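About Us

Hi, I'm Marilou Espiritu, and I run Brerance with my old classmate Ebenezer Asante. We match language teachers with small private schools that don't have a hiring department, and I still read every application myself (with coffee, usually too much of it).

I taught kids' English for years before this, and I took a couple of jobs that looked great in the ad and fell apart in the first week. The apartment was missing, the hours had doubled, that kind of thing. So when Ebenezer and I started out one October, we made a rule – we talk to the head teacher and to a teacher already working there before we list any job. We've now placed 219 teachers, and I could talk your ear off about most of them!

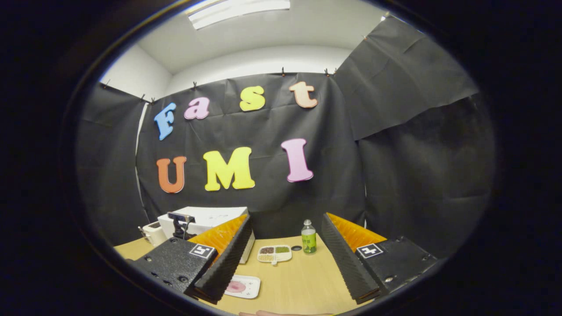 Foam letters up on the black backdrop

Itzel Arellano looks after our schools and Valbona Lazarević handles contracts and visa paperwork. If your contract has a clause you don't understand, send it to Valbona. She loves that stuff, and she'll call you back even if you found the job somewhere else.

Teachers never pay us anything. Schools pay a flat fee of $500 once the teacher has finished the first month, and we stay in touch with both sides for 12 months after that.

We're also putting together a short prep course for first-time teachers called Sitompul – lesson planning, classroom games, what to pack. It's nearly ready and I'm very excited about it. Want to try it early? Write to me through the contact page and tell me what ages you'd like to teach.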